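From: Yu-ting Yau
To: Otberg Home Bakers list
Subject: Re: [bakers] starter gone flat since February

Oi-ling Ho wrote:

> Hi everyone, long-time reader, not much of a poster. My rye starter (the
> one I got from Sadia when she moved to Gralarside) has been slow ever
> since February. It used to double by lunchtime and now it gets maybe
> halfway up the jar and sulks. I feed it once a day, a spoonful of rye and
> a splash of water, and I keep it next to the window. The bread still
> rises in the end but it's sour enough to make my eyes water. Should I
> start over? I'd hate to, I'm attached to it. Also, does anyone still have
> the recipe for the big seeded loaf? I lost mine with the old computer.
>
> Oi-ling

Hi Oi-ling,

Don't throw it out!! I had exactly the same thing two winters ago and mine is going great guns now, so please give it another week or so before you do anything drastic.

I think it's hungry. A spoonful of flour once a day is fine if you only keep a tiny bit of starter, but if you have half a jar of the old stuff sitting there, that spoonful is gone before you've put the lid back on. The very sour smell fits with that too. What I did was tip out nearly all of it (I know, it hurts) and keep just 30 grams in a clean jar. Then I gave that the same weight of rye and the same weight of water, morning and evening, for 5 days. The first couple of days I thought I'd killed it. On the third morning it had pushed the lid up and made a mess of the shelf, and I have never been so happy to wipe something down.

The window is the other thing. My kitchen window ledge is lovely in June and like a refrigerator the rest of the year, and I bet yours is the same. I moved mine to the top of the cupboard over the stove, wrapped in an old dish towel, and that alone made a big difference. Some people use the oven with just the light on. I tried that, forgot it was in there, and turned the oven on for a pizza, so now there's a sticky note on the oven door whether there's a jar in there or not.

One question – did you change flour when you changed the routine? The last bag of rye I got from Cheung's was a lot finer than the one before, and the starter looked much runnier with the same amount of water. It doesn't mean anything is wrong, but a runny starter won't climb the jar the way a stiff one does, the bubbles just come up and pop. If yours looks like pancake batter, try holding back a little of the water and see if it goes higher. I put a rubber band around the jar at feeding time so I can tell how far it's come, otherwise I just stare at it and imagine things.
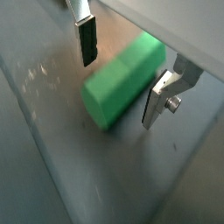 As for the seeded loaf, yes, I have it! It's the one Sadia typed up for us, and my copy has so much oil on it that I had to hold it up to the lamp. It goes like this:

The night before, mix 2 big spoonfuls of lively starter with 150 grams of rye and 150 grams of water, cover it and leave it somewhere warm. In another bowl put a cup of sunflower seeds, half a cup of flax and a handful of pumpkin seeds, and pour over enough boiling water to cover. In the morning stir the whole lot together with 544 grams of bread flour (that's what the page says, and I've never dared round it), a spoon of salt and enough water to make a thick, sticky dough. You can't really knead it, I just fold it over with a wet hand a few times. Scrape it into a greased pan, let it come up to just under the rim, then bake it hot for a quarter of an hour and turn it down for another 40 minutes or so. If the top gets too dark, lay some foil over it.

Leave it until the next day before you cut it. I've cut it warm more than once and the knife comes out looking like I've been spreading glue.

I sometimes swap some of the water for leftover coffee, which makes it darker and a bit more grown up, and Sadia told me she puts in a spoonful of molasses. I don't think it needs it, but if your starter stays on the sour side it might be nice.

If it still isn't moving by next week, write to me off list and I'll dry some of mine on baking paper and mail it to you. It came from Sadia's jar in the first place, so you'd be getting the same one back, more or less. It travels fine in an ordinary envelope – just crumble it into lukewarm water and feed it when it softens.

Oh, and does anybody have a loaf pan with a lid they don't use? Mine has started to rust in the corners and I'd love to try one before I buy one.

Yu-ting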